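Support > Set-Up Guides > Pantry & Kitchen

Duvent Pantry Label Printer: Section 2, Your First Labels

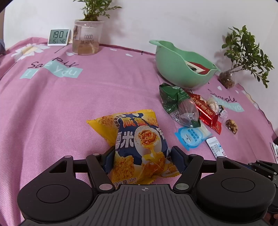
Now for the fun part – printing! Your Duvent should be charged and the green light steady before you start.

1. Slide the cover back and drop in a Skulel 331 roll, paper side up.
2. Close the cover until it clicks. The printer feeds one blank label by itself, so just tear it off.
3. Hold MENU for 2 seconds and pick your language.
4. Choose a layout. "Snack" is great for small bags and has room for a name plus a best-by date!
5. Type up to 23 letters per line, then press PRINT.

Note: Text that runs over shrinks to fit. It's still readable on a jar, but we love the two-line layout for long names.

Note: Labels stick best on a clean, flat spot. Smooth out any creases and press for a few seconds.

CAUTION: Keep fingers away from the cutter while the cover is open.

CAUTION: Do not print below 13 °C. Cold rolls can curl and jam.

Got a label you're happy with? Save it with STAR – you'll use it again in Section 3.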